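2/23/24

Brimine opens cord packing room at Cendcombe

I'm Tomos Gethin, and I get to share some happy news from Brimine: our cord packing room in Cendcombe is up and running! If you ever bought a lamp or a radio from us and had to write in for the right power cord (sorry, and thanks for your patience), this one's for you.

We've been planning it since November. Each cord gets coiled, checked at the plug and boxed on a green cloth clipped down at the corners. 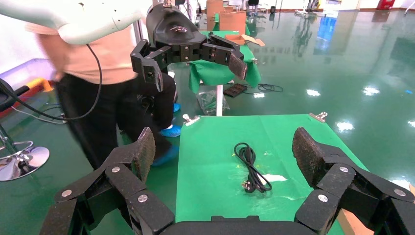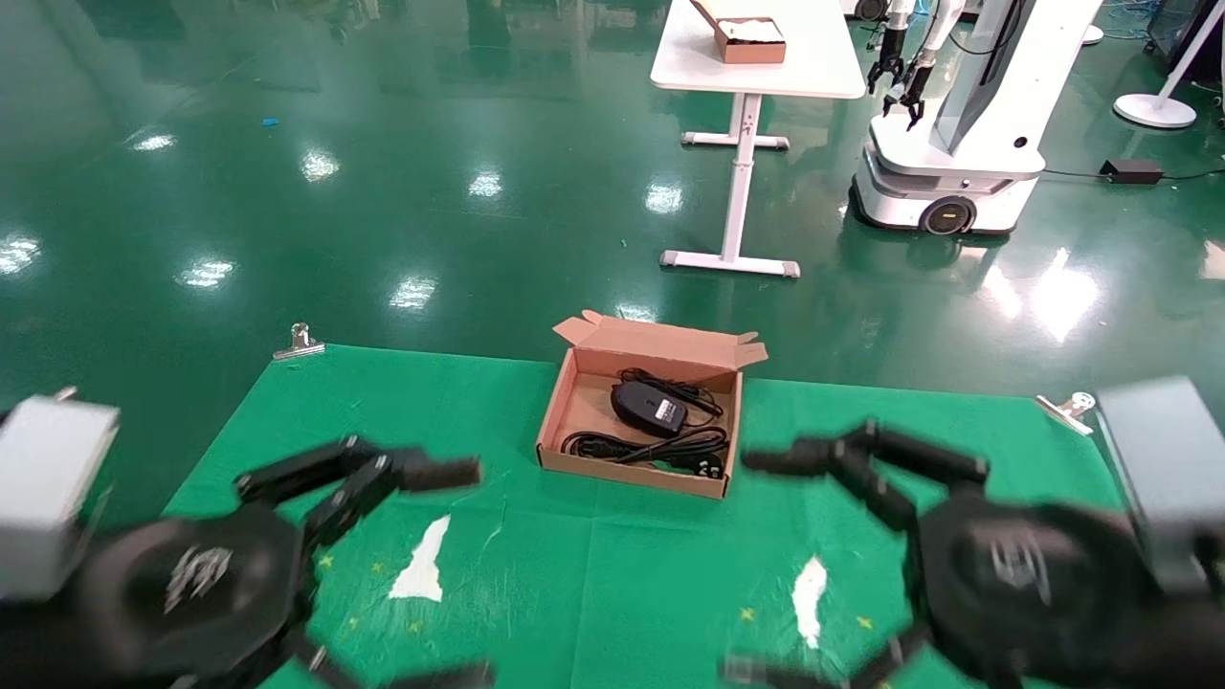
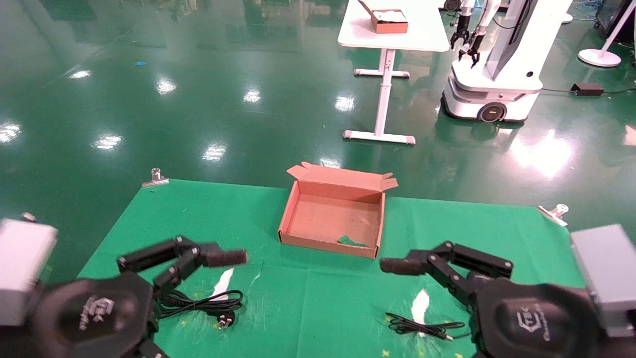 Black power cords and green-covered work surfaces at Cendcombe.

Our Ellis and Vevwood stores will carry the boxed cords first, 551 boxes between them, and over 300 are already spoken for. You can send back any old cord that still has its plug on, and we'll knock 2 dollars off the new one. I'm pretty pleased with that part!

Questions? Ask for me at the Cendcombe front desk.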